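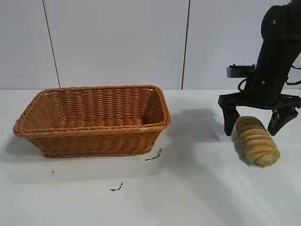 Figure 6. Woven basket and striped roll on the white tabletop, basket still empty.

4.2 Baskets and bread at the table

Bread service came up in nearly every interview, more than we planned for. The protocol had one line on it. By the end of April it had its own code sheet, and the notes below come from that sheet plus the item survey (572 returned forms, 441 usable for the basket questions).

The basket type in Figure 6 is the one people ment when they said "the ordinary one". Rectangular, synthetic rattan in a warm orange-tan, thick twisted rim, walls that flare out toward the top. Respondents in Stestmont called it a bread basket without being asked. In Brandisholm the same shape was as often named for fruit, or for mail by the door. We kept both readings and coded by use – not by name.

Wear. The rim comes first in most of the home visits, usually at or near a corner, where hands go. The basket in the figure has a few small pale scuffs near the front right corner of the rim. Whether these count as wear or as storage marks was left open by both coders, and we did not force it. Floor wear was rare in the sample, hard to see between the rows of strands anyway.

Bread form. Long oval rolls were prefered over round ones for rectangular baskets, mainly for how they line up. Striped crust, darker glazed bands across a pale golden body, as in the figure, scored well on "looks fresh" even in forms where the respondent said they never buy that kind. Fabian Kaufmann reads this as a color effect. Siriwardena's earlier list of crust terms has "ridged" and "banded" as separate entries; our respondents used them for the same thing, so merged here.

Lining. No agreement. Cloth napkin, paper, nothing at all. People who used nothing talked about crumbs in the weave, people who used cloth talked about laundry. The Mivov coding scheme has no slot for an unlined basket and we added one (code U). All 1,059 coded remarks were then gone through again with U in place, which moved a good many out of "other".

Placement. Left of the bread board or left of the plates was the common answer for right-handed hosts. Middle of the table only for larger groups. We have too few left-handed respondents to say anything useful, see the limits in 5.1.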